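FOR IMMEDIATE RELEASE

October 3, 2020

Kevgate Adds Flat Woven Rugs for Wood Floors to Its Otlow Store

OTLOW - Kevgate, a home goods seller, has added a line of light-colored woven rugs to its store and its mail order list. The line is called Notlow. It was made for rooms with wood floors, where many customers want something soft underfoot but don't want the whole floor covered.

The rugs come in two patterns. One is a plain light weave sold under the name Ko. The other is a beige stripe, sold as Notlow Stripe. Both lie flat and can be rolled for storage. Neither has a fringe.

Kevgate began work on the line after a survey of its mail order customers last winter. The survey went to 1000 households, and 247 sent it back. The most common request was for a rug that could be picked up by one person, shaken outside and put down again without moving the heavy furniture. The second most common was for plain colors that would go with what people already own.
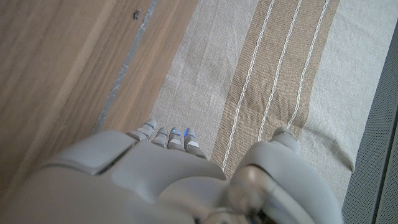 Woven rug on a wooden floor.

Sizes run from a bedside mat to a rug large enough for the seating area of a living room. A hall runner is also offered, in the stripe only. The stripe runs the long way on the runner and the short way on the other sizes. Customers who want the stripe turned should ask at the counter, as the mill will do this on orders for the larger sizes. Turned rugs take longer to arrive and cannot be returned unless there is a fault.

A rug pad is sold separately and is recommended on any wood floor. The pad should be cut slightly smaller than the rug on all sides so the edge of the weave can lie down against the boards. Store staff will cut pads at no charge while the customer waits. Mail order pads come already cut to match the rug size on the order.

For the first week, Kevgate suggests laying the rug face down overnight if the corners lift after shipping. Rugs are rolled for delivery and may hold a curve for a few days. Ironing is not recommended. 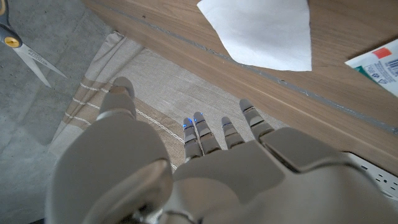
Beige striped cloth, with wood at the edge.

Care instructions are the same for both patterns. Vacuum with the brush turned off. Spills should be blotted with a white cloth and cool water. The bedside mat and the smallest rug may be machine washed on a gentle cycle and dried flat. Larger sizes should be taken to a rug cleaner. Light colors will show dirt sooner in an entry, and the company advises customers to turn the rug end for end every few months so that it wears evenly.

"Most of the letters we get about rugs are about corners, vacuum cleaners and dogs," the company said in a statement. "We tried to answer those three before we put the line on the floor."

The first shipment to Otlow is 3648 rugs in all sizes. Runners make up a small part of it and a second delivery of those is expected before the end of the month. Ko is in stock in every size except the largest, which can be ordered.

Fabric samples of both patterns are available at the front counter and by mail. Customers may take home one sample of each and keep them. Kevgate asks that people look at the samples in the room where the rug will go, in daylight and again with the lamps on, before ordering. The beige in the stripe can look warmer next to some floor finishes.

Customers who bought an earlier Kevgate rug should note that the Notlow sizes are not the same as the old ones. Pads bought for the old rugs can be trimmed to fit in most cases.

Unused rugs may be returned to the store or by mail with the label still attached. Return postage is paid by the customer except on faulty goods.

About Kevgate

Kevgate sells rugs, bedding, table linens and curtains from its store in Otlow and by mail order.

Press contact: Kevgate Press Desk, Otlow. Samples of Ko and Notlow Stripe can be sent to editors on request.

###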